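Wie ein Roboterarm am Kühlschrank eingerichtet wird

Wenn du eine Dose aus dem Kühlschrank nimmst, denkst du nicht lange nach. Deine Augen finden die Dose, deine Hand macht sich passend breit, und schon hältst du sie fest. Ein Roboterarm muss all das erst eingestellt bekommen. Diese Arbeit nennt man Einrichten.

In der Werkstatt Tuvholm arbeitet Oanh Thái an so einem Arm. Er heißt Greleo und soll Getränke aus einem Kühlschrank mit Glastüren holen. Zusammen mit ihrem Kollegen Venkatesh Sastry richtet sie ihn ein und pflegt ihn.

Zuerst kommt der Platz dran

Ein Roboterarm muss wissen, wo er steht und wo der Kühlschrank steht. Dafür misst Oanh den Abstand und gibt die Zahlen in den Computer ein. Wird der Kühlschrank später auch nur ein kleines Stück verschoben, stimmen die Zahlen nicht mehr. Der Arm greift dann daneben, obwohl er gar nicht kaputt ist.

Auch die Türen gehören dazu. Eine Tür, die halb offen steht, kann dem Arm im Weg sein. Oanh trägt deshalb ein, wie weit sie aufgehen muss.

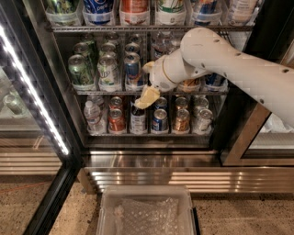

Der Arm kommt von rechts. Die Getränke stehen in durchsichtigen Fächern.

Die Fächer helfen beim Einrichten sehr. Ohne sie würden Dosen und Flaschen kreuz und quer stehen. Mit ihnen hat jedes Getränk eine feste Spur, und der Arm kann sich merken: dritte Spur von links, mittlerer Boden.

Gelenke einstellen

Dein Arm hat eine Schulter, einen Ellenbogen und ein Handgelenk. Bei Greleo ist es ähnlich, nur sitzt in jedem Gelenk ein Motor. Neben dem Motor steckt ein Messgerät. Es meldet dem Computer, wie weit das Gelenk gerade gedreht ist.

Damit die Meldung stimmt, braucht jedes Gelenk einen Nullpunkt. Das ist wie der Strich mit der Null auf deinem Lineal. Wenn du beim Messen erst bei der Eins anfängst, ist am Ende alles falsch. Venkatesh fährt die Gelenke nacheinander in die Ausgangsstellung und speichert sie ab. Erst dann darf der Arm in den Kühlschrank hinein.

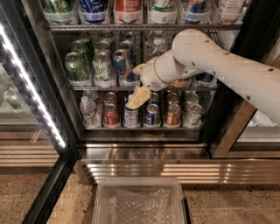 Am Anfang bewegt sich der Arm dabei sehr langsam. Venkatesh hat die ganze Zeit einen Schalter in der Hand, mit dem er alles anhalten kann. Der Schalter heißt Not-Halt. Wer an einem Roboter arbeitet, muss immer wissen, wo er ist.

Die Finger

Am Ende des Arms sitzt der Greifer. Seine Finger sind hellgelb. Beim Einrichten geht es hier vor allem um zwei Fragen: Wie weit sollen die Finger aufgehen? Und wie fest sollen sie drücken?

Drücken sie zu fest, bekommt eine Dose Beulen. Drücken sie zu schwach, rutscht sie weg. Eine Flasche mit Deckel hat außerdem eine andere Form als eine Dose. Oanh speichert darum für jede Sorte eigene Werte. Das Programm dafür heißt Juvix. Jede Einstellung bekommt dort eine Nummer. Die für die blaue Dose auf dem mittleren Boden ist die Nummer 721.
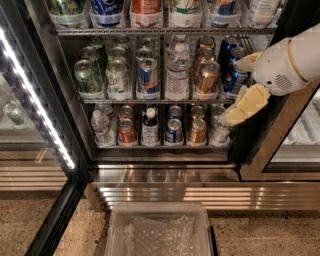

Zwei gelbe Finger an einer blauen Dose: Der obere Finger liegt über der Dose, der untere reicht tiefer.

Nach jeder Änderung wird neu geprobt. Oanh schreibt auf, was sie verstellt hat, und ändert immer nur eine Sache auf einmal. Sonst wüsste sie hinterher nicht, woran es lag, wenn etwas besser oder schlechter klappt.

Unten ist es schwieriger

Für ein unteres Fach muss sich der Arm weit strecken und das Handgelenk anders drehen. Gleichzeitig darf er mit dem Ellenbogen nirgends anstoßen. Der Computer rechnet einen Weg aus, und Oanh schaut sich diesen Weg zuerst auf dem Bildschirm an. 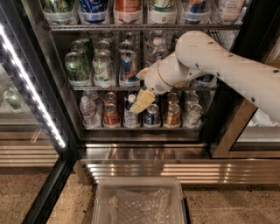 Die Finger des Greifers über einer Flasche mit weißem Deckel.

Pflege

Auch ein fertig eingerichteter Arm braucht Pflege. Einmal in der Woche ist Greleo dran. Dann wird der Strom abgeschaltet, und Tươi Mai macht vier Dinge:

Sie wischt die Finger mit einem Tuch ab.
Sie prüft, ob die Schrauben fest sitzen.
Sie schaut nach, ob ein Kabel geknickt ist.
Sie kontrolliert die Nullpunkte, sobald der Strom wieder an ist.

Die Finger nutzen sich mit der Zeit ab, so wie die Sohlen an deinen Schuhen. Sind sie zu glatt geworden, werden sie ausgetauscht. Danach muss Oanh die Werte für den Greifer noch einmal prüfen.

Wörter zum Merken

Greifer: die Hand des Roboters
Nullpunkt: die Stellung, von der aus ein Gelenk gemessen wird
Not-Halt: der Schalter, der den Roboter sofort anhält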